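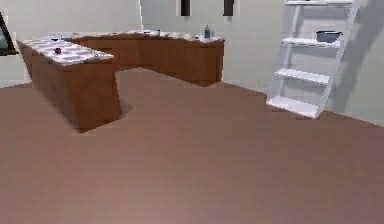

Encimera en L, acabado tipo mármol.

4. Registro de precios de alimentos en Lurnard

En este capítulo se explica cómo introducir los precios de compra y cómo obtener el coste por ración. Antes de empezar debe estar terminada la instalación del capítulo 3 y debe existir al menos una tienda en la lista. Si usted viene de la versión anterior, lea primero la nota del apartado 4.3.

4.1 Crear un producto

1. Abra el menú Despensa y pulse Producto nuevo.
2. Escriba el nombre con la forma de venta, por ejemplo "harina de trigo, paquete" o "aceite de oliva, botella". El programa distingue las dos cosas por la coma.
3. Elija la unidad base. Para sólidos es el gramo y para líquidos el mililitro. Los huevos y similares se registran por pieza.
4. En el campo Contenido ponga la cantidad neta que indica el envase.
5. Pulse Guardar. El producto aparece en gris hasta que tenga un precio.

Nota: la unidad base no se puede cambiar después del primer precio. En caso de error hay que borrar el producto y crearlo otra vez.

4.2 Introducir un precio

1. Seleccione el producto y pulse Añadir precio.
2. Elija la tienda. Si compra en varias sucursales de la misma cadena, es mejor crear una tienda para cada sucursal, los precios no siempre son iguales.
3. Escriba el importe que se pagó en la caja, con impuestos. Use la coma para los decimales.
4. Marque la casilla Oferta si el precio era rebajado. Los precios con esta marca se guardan, pero no entran en la media.
5. Confirme con Aceptar.
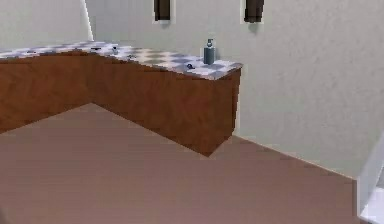

Después de confirmar, el programa calcula el precio por 100 gramos o por 100 mililitros y lo muestra en la columna derecha. Si el valor sale en rojo, es muy distinto de los anteriores - casi siempre se trata de una coma mal puesta. Corríjalo con doble clic sobre el importe.

Precaución: no introduzca el precio de un lote completo como si fuera de un solo envase. Para los lotes existe el campo Unidades, que se encuentra debajo del importe.

4.3 Importar una lista antigua

La lista de muestra Jastent, que se instala junto con el programa, contiene 1178 productos sin precio. De ellos, 693 llevan ya el contenido neto y los demás hay que completarlos a mano.

1. Haga una copia de su archivo actual.
2. Abra Archivo, Importar, y seleccione la lista.
3. Compruebe en la vista previa que los acentos se leen bien. Si no se leen, cambie la codificación a UTF-8.
4. Pulse Importar y espere el mensaje final. No cierre la ventana durante este tiempo.

Nota para usuarios de la versión anterior: las categorías "lácteos" y "mantequillas y grasas" están ahora separadas. Los productos viejos quedan en la primera y se deben mover uno por uno. Dušan Koubek prepara una herramienta para hacerlo de una vez, prevista para abril.

4.4 Coste por ración

1. Abra la receta y pulse Calcular.
2. Indique el número de raciones.
3. Elija entre el último precio y la media. Para presupuestos de un mes entero recomendamos la media.
4. Si falta el precio de un ingrediente, la línea sale vacía y el total lleva un asterisco.
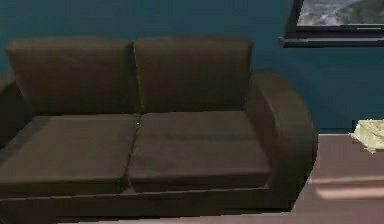 Sofá de dos plazas, marrón oscuro.

El gasto de gas o electricidad no se incluye en el total. Quien lo necesite puede crear un producto con el nombre "energía" y ponerle un importe fijo por receta.

Preguntas sobre este capítulo: Etenesh Birhane, soporte de Lurnard. Traducción al español: Boris Vlček.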